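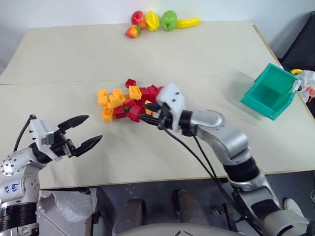
Asuka Koyama问，积木和仿真水果能不能放在同一个盒子里，反正孩子玩的时候总会混在一起。可以放，不过找起来费时间，清洗的办法也不一样，还是分开收比较省事。

积木收纳步骤

1. 清出桌面。先把水果、玩偶这类大件挪到靠墙一侧排好，中间留给积木。

2. 按颜色粗分。只有红、黄两色的时候，左边放黄的，右边放红的，夹在里面的小块最后再挑。颜色超过四种就改按大小分，不然桌上摆不开。

3. 拆开。拼在一起的先拆，薄片用拆件器，不要用牙咬。

4. 检查底面。空心的一面容易积灰和饼干渣，翻过来磕两下，磕不掉的留到清洗时处理。

5. 装盒。塑料盒斜放在桌边，开口朝自己，用手掌把积木拨进去，比一块一块捡快。大块先进，小块后进。我家用的是Lurnness的方盒，装到离盒口两指宽就停，再满就不好搬。

清洗

积木装进网袋，用40度以下的温水加一点洗洁精泡20分钟，冲净后摊在毛巾上，空心面朝下控水。仿真水果不要泡，接缝处会进水，用湿布擦，草莓叶子根部用旧牙刷刷一下。

全部晾透再收。塑料袋只适合临时装零件，时间长了会破，小块容易漏出来。

多久整理一次

平时每天收进盒子就行，不用分色。分色和清洗我家每年四月做一次，换季收拾玩具柜时顺手做完。缺的零件记在盒盖内侧的纸条上，下次补买时照着找。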